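Dishwasher leaves white film on everything, Inex 16-place, unit kitchen
Support log, Golham Street flats. Status: closed 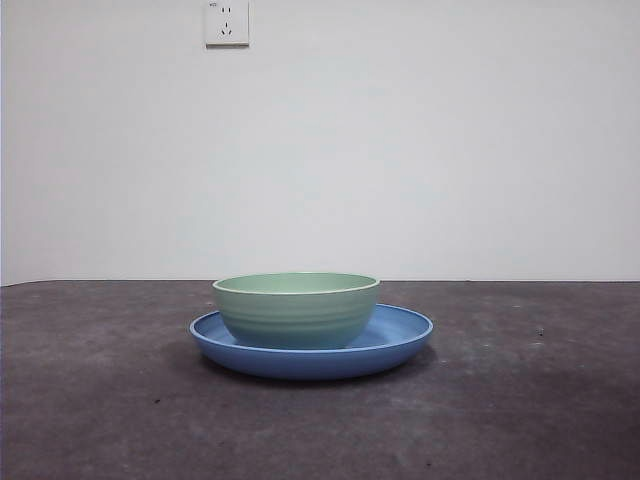

R. Bellini

3 comments | Share

Reported fault: cloudy film on dishes after every cycle, worst on glasses and anything dark. Machine is an Inex, 16 place settings, bought second-hand. No error code on the panel.

Apr 25, 2023
Ran the Normal program with a full load. Film on all glasses. Wiped one with white vinegar and the film came off, so it's scale or detergent residue and the glass isn't etched.

Cleaned the filter. There was a bit of label and some rice in it. Ran Normal again, same result.

Next day
Checked the salt reservoir. Full of water, no salt that I could feel. Topped it up with dishwasher salt, mopped up the overflow and ran Rinse straight after. Low salt light stayed on. The manual says it can take a few cycles to go out.

Hardness setting was at the lowest level. The building is an old one (1936) and the water here leaves scale in the kettle, so I moved it up two steps. Hold Start and Program together until the display flashes, then press Program to change the number. Start saves it.

Two days later
Salt light out. Glasses better but still cloudy near the base. Plastic tubs still gritty.

Tried half a tablet. No change. Swapped the tablets for powder and filled the rinse aid, which was empty. Rinse aid dial was on 1, set it to 4.

Then checked the inlet. Turned off the tap under the sink, undid the hose and found the mesh screen nearly blocked with grey grit. Rinsed it under the tap, put it back with a new Flultow washer. Fill time before cleaning was well over what the manual gives. It's now within the range.

Following weekend
Ran the machine empty on the hottest program with a cleaner, then a normal load. Glasses clear. Tubs clear. Bowls and plates have no film when held up to the window.

Resolution: blocked inlet screen, no salt, hardness set too low. No parts replaced except the washer.

To do: check salt and screen again in June.

Comments (3)

Same model here, ours was the screen as well. Worth doing before you pay for a call-out.

Does the hardness setting survive a power cut?

Reply from R. Bellini: Yes, it was still there after I had it off at the wall for 20 minutes.

We use cookies to remember your settings. By continuing to use this site you agree to our cookie policy. Accept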